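Play kitchen countertop: edge guard and refinishing
Forum > Toy Repair > Furniture and Playsets

gostholm_dad
Posted 9/16/25
Have a secondhand play kitchen with a butcher block pattern laminate top. The front edge is chipping. Looking for edge protection that survives a four-year-old with metal cookware. Iron-on banding lasted two weeks.

s_oberg
Acrylic strip, screwed. I run it on the front and left side of ours. Pilot every hole oversize or the acrylic cracks at the screw. Hand-tighten only. It scratches, and the scratches show under side light. I don't polish them out.

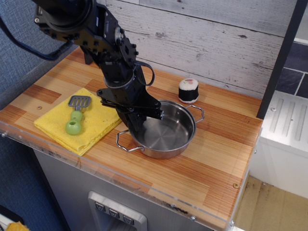 The laminate itself has held up well under a stainless pot with wire handles. What marks it is grit under the pan. Wipe the top before play and keep a sponge cloth on the counter. For cleaning the acrylic use dish soap and water, no ammonia. Finer scratches come out with 400 grit wet, then plastic polish, if you care about that.

zapata77
Disagree on screws. Every screw is a loose small part eventually. VHB tape on degreased laminate holds fine. Mine has been on since last October.

s_oberg
Tape let go on ours at the corner, where kids lean. Check the screws monthly and it's a non-issue.

zapata77
Did you scuff the acrylic first? 200 grit on the bonding face only.

s_oberg
No. Alcohol wipe only.

zapata77
Then that's your failure.

fodimari
Both. Tape along the length, one screw at each end. Also round the corners before mounting, a fresh-cut acrylic corner is sharp. Some 20 minutes with a file.

gostholm_dad
Going with fodimari's version. What thickness?

fodimari
3 mm. Thinner flexes between the screws.

Sølve Öberg (s_oberg)
3 mm here too. Measure your top before you order, the depth varies between production runs.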